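Unit 7: Still Life with Mixed Objects
Instructor: Svenja Kälin

Set out your objects on dark cloth or felt and leave space between them. Mix shapes: a bottle, something soft or rubber, an artificial flower, a folding fan. 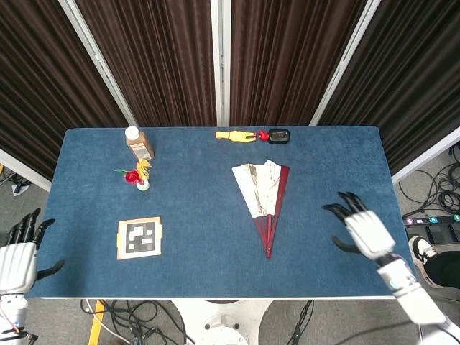 Start with the largest shapes and the gaps between them. For a fan, find the pivot first, then draw the two outer ribs. The leaf and its markings come last. Leave small print on labels as gray tone.

Homework: one pencil drawing of four objects, plus a paragraph of no more than 166 words on your placement choices. Hand both to Ese Abubakar by noon.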